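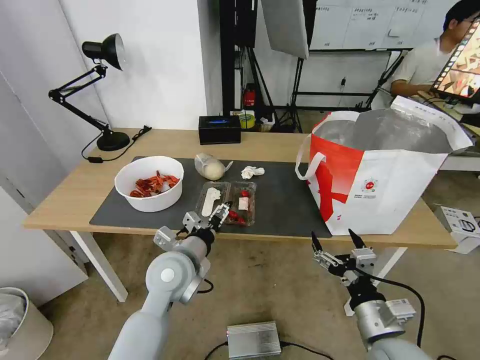
제36호 · 211쪽

로봇 연구 나눔터 > 양팔 조작 > 논문 읽다가 막혔어요

투명한 포장 용기를 잡는 실험, 성공률이 이렇게 차이 나는 게 정상인가요?

글쓴이: 느린그리퍼
3월 29일 토요일

안녕하세요, 늘 눈으로만 읽다가 처음으로 글을 올려 봅니다. 석사 1년 차이고, 양팔 로봇으로 생활용품을 다루는 과제를 맡은 지 얼마 안 되었습니다. 글이 좀 길어질 것 같은데 너그럽게 봐 주시면 감사하겠습니다.

저희 연구실에서 요즘 Vernberg 방식을 따라 해 보고 있습니다. 이 게시판에서도 몇 번 이야기가 나왔던, 시연 데이터를 두 단계로 나누어 학습하는 그 방법이요. 먼저 잡기 직전까지의 접근 동작만 따로 학습시키고, 그다음에 접촉 이후의 동작을 짧은 구간으로 잘라서 다시 학습시키는 구조입니다. 논문에는 물체가 바뀌어도 접근 단계를 거의 그대로 쓸 수 있다고 되어 있어서 저처럼 데이터 모을 손이 부족한 사람에게는 정말 반가운 이야기였어요.

그런데 막상 해 보니 물체에 따라 결과가 너무 다릅니다. 빨간 건고추가 담긴 흰 그릇은 꽤 잘 잡습니다. 손잡이 달린 쇼핑백도 그럭저럭 됩니다. 문제는 칸이 두 개인 투명 플라스틱 용기예요. 왼쪽 칸에는 발 모양의 흰 플라스틱 조각이, 오른쪽 칸에는 작은 빨간 물건 두 개가 들어 있는데, 이걸 왼팔로 가장자리를 물고 오른팔이 거들도록 하는 과제입니다. 왼쪽 그리퍼가 가장자리를 무는 데까지는 가끔 갑니다. 그런데 오른팔이 움직이기 시작하면 그때부터 엉망이 됩니다. 용기가 돌아가거나, 오른팔이 가장자리보다 한참 안쪽을 향해 내려가거나, 아니면 아예 책상 앞쪽에서 벌린 채로 머뭇거립니다.

시연은 모두 300개를 모았고, 그중 투명 용기는 36개입니다. 카메라는 머리 쪽에 하나만 쓰고 있어요. 손목 카메라는 예산 문제로 아직 달지 못했습니다. 선배는 데이터가 적어서 그렇다고 하시고, 옆 팀에서는 조명 탓이라고 하시는데 저는 둘 중 어느 쪽부터 손을 대야 할지 모르겠습니다. 혹시 비슷한 물체로 해 보신 분이 계시면 경험을 나눠 주시면 정말 큰 도움이 되겠습니다. 미리 감사드려요!

글쓴이: 회색매트

데이터를 더 모으세요. 36개면 적습니다. 저희는 용기 하나에 최소한 그 몇 배는 씁니다. 조명은 나중에 보셔도 돼요.

글쓴이: 밤샘캘리브레이션

느린그리퍼님 반갑습니다. 첫 글이 이렇게 꼼꼼하니 답을 안 드릴 수가 없네요 ㅎㅎ 저도 Culstead 연구 과제에 있을 때 투명 포장재 때문에 한 계절을 꼬박 보낸 사람이라 남 일 같지가 않습니다.

윗분 말씀처럼 데이터가 적은 것도 맞는데, 저라면 더 모으기 전에 지금 가진 시연부터 한 번 들여다보겠습니다. 투명한 물체는 용기 자체가 거의 안 보이다 보니 모델이 안에 든 것을 기준으로 위치를 잡는 일이 흔해요. 말씀하신 용기라면 흰 발 모양 조각이나 빨간 물건들이 훨씬 눈에 잘 띄겠지요. 오른팔이 가장자리보다 안쪽으로 내려간다는 증상이 딱 그쪽을 의심하게 만듭니다. 확인은 어렵지 않습니다. 내용물을 다 빼고 빈 용기로 돌려 보시고, 그다음에는 빨간 물건만 왼쪽 칸으로 옮겨서 돌려 보세요. 오른팔이 빨간 물건을 따라가면 거의 답이 나온 겁니다.

두 번째로, Vernberg 방식에서 많이들 놓치시는 부분이 단계를 나누는 시점입니다. 저도 처음에 여기서 한참 헤맸어요. 원래 방법에서는 그리퍼가 닫히는 순간을 경계로 삼는데, 한 팔이 먼저 잡고 다른 팔이 기다리는 과제에서는 이 경계가 애매해집니다. 왼팔은 이미 접촉 이후인데 오른팔은 아직 접근 중이니까요. 두 팔에 같은 경계를 걸어 두셨다면 오른팔의 접근 동작이 통째로 두 번째 단계로 밀려 들어갔을 가능성이 있습니다. 책상 앞쪽에서 벌린 채 머뭇거린다는 것도 그렇게 보면 설명이 되고요. 경계를 팔마다 따로 주시고 다시 학습시켜 보시길 권합니다. 저희는 이것만 고치고도 머뭇거리는 증상이 눈에 띄게 줄었습니다(용기가 돌아가는 문제는 그대로 남았지만요 ㅠㅠ).

용기가 돌아가는 건 학습보다 손가락 쪽 문제일 수 있어요. 평행 그리퍼로 얇은 플라스틱 가장자리를 물면 닿는 면이 좁아서 쉽게 돌아갑니다. 손가락 끝에 얇은 실리콘 패드를 붙이거나, 시연할 때 가장자리를 조금 더 깊이 물도록 해 보세요. 다만 패드를 붙이면 예전 시연과 손가락 모양이 달라지니 섞어 쓰실 때 조심하셔야 합니다.

조명은 옆 팀 말씀도 일리가 있습니다. 소프트박스 하나를 한쪽에서만 비추면 가장자리에 반사가 생기는데, 시연을 전부 같은 조명에서 찍으면 모델이 그 반사를 외워 버려요. 책상 등이라도 켰다 껐다 하면서 새 시연에 섞어 넣으시면 좋습니다. 그리고 용기 뒤에 다른 투명한 것, 예를 들어 비닐에 싼 반죽 같은 것을 두시는 경우도 시연에 고루 들어가게 하세요. 비닐 반사하고 용기 반사를 헷갈리는 일이 저희 쪽에서는 꽤 잦았습니다.

순서로 말씀드리면 저는 빈 용기 시험, 단계 경계 수정, 그다음에 조명을 바꿔 가며 추가 수집, 이렇게 가겠습니다. 앞의 두 가지는 하루면 되니 부담 없이 해 보세요. 응원합니다!

글쓴이: 느린그리퍼

두 분 모두 정말 감사합니다. 경계는 말씀대로 두 팔에 똑같이 걸려 있었습니다. 설정 파일에 값이 하나뿐이라 나눌 수 있다는 생각을 못 했어요. 월요일에 고쳐서 다시 학습시키고, 빈 용기 시험도 같이 해 보겠습니다.

글쓴이: 서쪽실험동

조금 다른 의견을 보탭니다. 저는 Clarley 쪽에서 나온 공개 시연 묶음으로 접근 단계를 미리 학습시킨 다음에 자기 데이터로 맞추는 편을 좋아합니다. 묶음에 시연이 992개 들어 있고 그릇이나 봉투 종류가 많아요. 투명한 물체는 별로 없어서 접촉 이후 단계에는 도움이 안 되지만, 접근 단계만 놓고 보면 시작점으로 괜찮았습니다. 팔 길이가 다르면 좌표를 다시 맞춰야 하니 그 부분만 유의하시고요.

그리고 성공률을 비교하실 때는 물체별로 따로 적어 두세요. 그릇과 용기를 합쳐서 평균을 내면 나중에 뭐가 좋아졌는지 알 수가 없습니다. 저는 왼팔이 물었는지, 오른팔이 닿았는지, 용기가 돌아갔는지를 칸을 나누어 적습니다. Sarıgül 과제 때 이걸 안 해 두어서 10월에 실험을 처음부터 다시 한 적이 있어요. 결과 나오면 여기에도 올려 주세요. 저도 같은 문제로 고민 중입니다.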